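**The Grukarham gripper comparison** is a long-running bench study of robot grippers and wrist cameras, kept up by a small automation workshop in Grukarham. It began one March as a favour between colleagues who could not agree on which of two parallel grippers to buy, and it has since grown into a modest but much-loved reference for people who need a robot arm to handle ordinary household goods.

## Background

The study was started by Hanneke Verschueren and Cor De Smet, who shared a bench and, for a while, a single arm. Verschueren favoured the Pasano gripper, a light two-finger model with interchangeable pads, while De Smet had worked for years with the heavier Willems and saw little wrong with it. Their early notes are cheerful, untidy and full of crossings-out, and a good many of them concern cable clips. Wim Verbruggen joined later to look after the controller, a Numen unit that is still in use today - though its fan has been replaced twice.

## Method

Each gripper is fitted to the same arm and taken through a set of 20 household objects, among them mugs, folded towels, a colander and several baskets. Every object is approached from above and from the side, gripped, lifted, held for eight seconds and put back down. A lift counts as good if the object stays within the fingers and comes down the right way up. The wrist camera runs throughout, and its pictures are kept alongside the force readings so that a poor grip can be looked over afterwards at leisure, usually with tea.
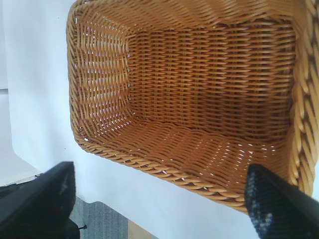
Finger pads have turned out to matter a great deal more than the founders expected, and the longest chapter of the study is given over to them. Smooth pads do well on mugs and boxes but tend to skate over anything with a raised surface. A woven basket with a thick braided rim, like a rope laid along the top, is a fair test of this, for the pads meet a row of rounded loops where they would much prefer a flat wall. Softer pads settle into the dips between the loops and need less force, though they wear faster and have to be changed more often.

## Camera placement

Mereana Costigan, who took over the camera work, compared seven mounting positions on the wrist. A mount close to the fingers gives a generous view of the tips and of whatever lies between them, and it was her favourite for fine work, but near objects are easily thrown out of focus. A higher mount keeps more of the table in sight at the cost of detail. The study recommends the closer one for most jobs, with a second, fixed camera if the budget will stretch to it.

## Results

In the fullest round, made up of 179 lifts, the Pasano did better with light and awkward shapes and the Willems with heavy ones, so both founders were able to claim a share of the victory. Catarina Salgado, who edited the write-up, added a section on finger wear and a patient glossary for newcomers. Work on a three-finger model is under way.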